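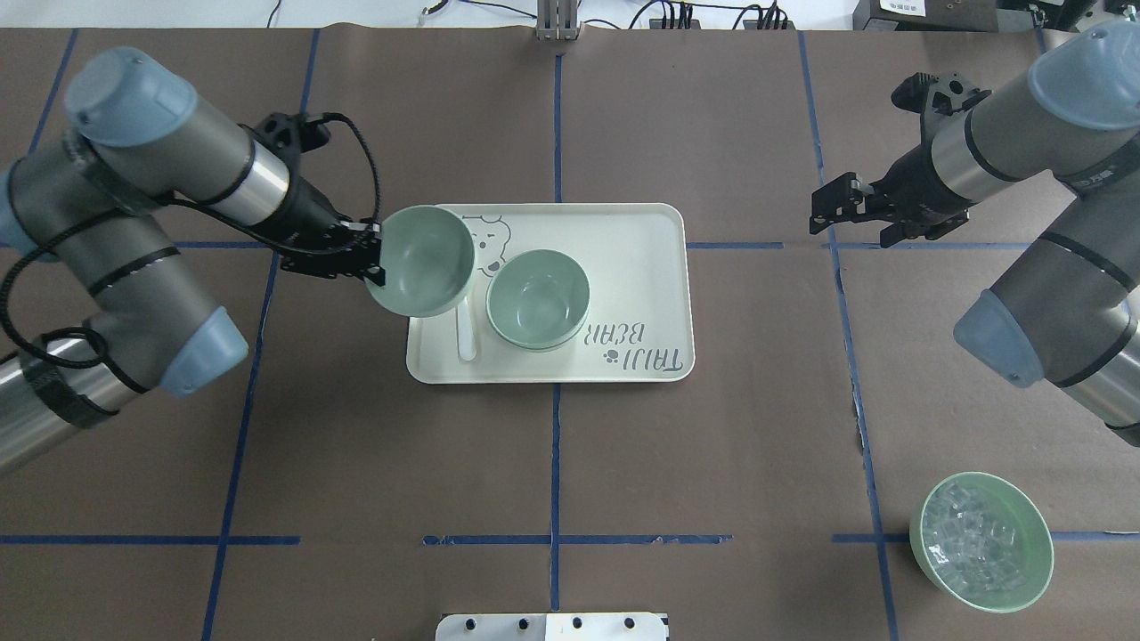

The invitation from Zovau promised "two arms, one table, no babysitting." I have been to enough of these open days to leave the last part out of my notes until I've seen it. I got to their building on November 4, 2022, a little after lunch, and was given a badge and a seat near the back.

The job was table setting, more or less. Bowls go onto a tray, one arm on each side, and the two are supposed to stay out of each other's way. Zovau calls the software that keeps them apart Clokberg. According to the handout it has logged 1590 runs since July with "no contact events." I asked what counts as a contact event and was told it means a stop caused by the force limit. So a light bump doesn't go in the log. I wrote that down and underlined it.

The first runs went fine. They were slow, slower than the video on the company's site, which turns out to be sped up, though it doesn't say so anywhere I could find. Sowmya Kulkarni, who was running the session, talked over the motion and did it well. Then, 13 minutes in, the near arm came across with a bowl while the far arm was still on its way out, and the two touched at the wrists. It wasn't violent. There was a dull click, the bowl dropped onto the tray and rolled, and both arms kept going.

That is the part that bothers me. They kept going for what felt like a long time before Kulkarni reached over and hit the stop on one pendant. The near arm froze. The far one finished its move and only then went still, when a colleague got to the other pendant.
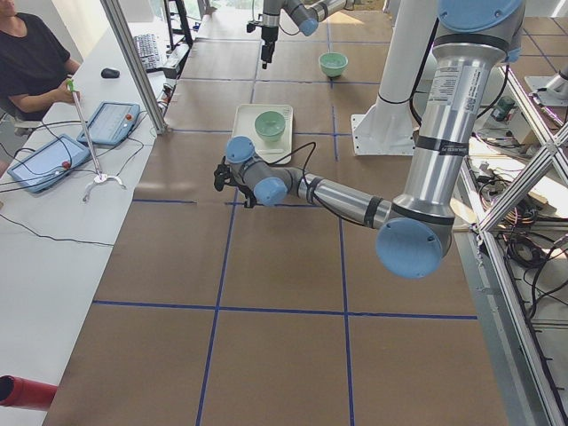
I asked why one button didn't stop both arms. Each arm has its own controller and its own stop, and the link between the two had been taken out in the morning to chase a different fault. It had not been put back. Kulkarni said so plainly, in front of everyone, and I give her credit for it. The sales side was less plain. The man from marketing called it "a demo condition." I don't know what that is. If I'm standing next to the thing, I'm in the same condition it is.

We had a break of about 40 minutes while they refitted the link. I spent it with Ivana Toledo, who looks after safety at Skurura, a food packer that is thinking of buying. She wasn't much interested in the bump. Her questions were all about who is allowed to unplug a safety link, who signs for it, and what keeps the arms from starting up without it. The answers, in order, were anyone on the team, no one, and nothing yet. She told me they had asked Sjöberg, the other supplier on their list, the same things and got a four-page reply. She hadn't decided whether four pages was good or bad.

After the break they pressed one button and both arms stopped. They did it twice more for the people who had been out getting coffee. The runs after that were clean as far as I could see, but the speed had been turned down again and there was more space between the moves, so I'm not sure what it proved.

Zovau says it will send a written report to everyone who signed in. I signed in.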